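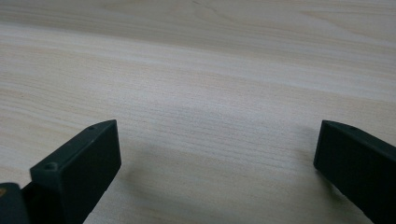 The hand-held gripper, open over the table. Two dark fingers, pale wood, nothing between them yet.

"You open it too early. Everyone does." First thing she tells me, before I've got my coat off. She runs the teaching bench at Tapley, one long room above a tile shop, and she has asked to be left unnamed, as has everyone else here. Fine by me.

The job is teaching a robot arm to do small kitchen chores. The arm itself is through the wall. In this room people do the chores with a gripper held in the hand, camera on top, and the recordings go off to train the arm next door. Today it's putting lids on jars. Yesterday lids too. "Lids until January," she says.

I ask why not just drive the arm by remote. They did, for most of a year, with a control rig from Zivimex. She pulls a face. "It's good kit. But you're sat there with a handle in each fist watching a screen and the arm's always a bit behind you. A lid took ages. People got a stiff neck." On the rig a decent operator got 14 usable goes in an hour. With the hand tool it's 33, on a good morning, and she says the goes look more like something a person would do.

Not everything's better. The rig knew where the arm could reach and simply stopped you. The hand tool doesn't. "You can lean right across the table, twist your wrist round, lovely. Then the arm tries it and it can't, the elbow's in the way." So there's a rule now: feet still, elbow in. Somebody has stuck tape on the floor.

Her colleague does the checking. Quieter, eats toast throughout. He watches every recording at double speed and throws out the bad ones. What's bad? "Hesitating. If you stop and think over the jar, the robot learns to stop and think over the jar." He had one batch where the arm kept pausing just before it let go, for no reason he could find. Went back through the recordings. One person, same little pause, every single time. She'd been listening for the click.

And speed? They'd like people to slow down a bit, he says, but if you tell them to slow down they go all stiff and careful and it's worse then before. So he says nothing and lets them get bored. Second hour's usually the best.

I have a go. It is heavier in the hand than I'd guessed and the trigger wants a long squeeze. First lid skids off. Second one goes on crooked, and I nudge it straight with my other hand, which is not allowed. "Bin," he says, through toast. Of my first 6 he keeps 2. Apparently that's respectable.

What about mistakes, though — doesn't the robot need to see some? They disagree on this, and clearly have done for a while. She wants to keep the fumbles where the person recovers. "Drop it, pick it up, carry on. That's worth more to me than a perfect one." He thinks you end up with an arm that drops things so it can pick them up. They tried a small mix over the summer and niether of them will say it settled anything.

The recordings go to Grusilel, who do the actual training, and a new version comes back overnight if the queue is short. Mornings, 9ish, everybody crowds through to see what it's picked up. Good days it does the lid like the tall one on the late shift does it, she says, a sort of roll of the wrist at the end. You can tell whose it is.

Next is a bench over in Asutstead, same tools, different table, differnt light. She reckons the table matters more than people think. He reckons it's the light. Kettle goes on. I ask for one more try at the lids and get told to keep my elbow in.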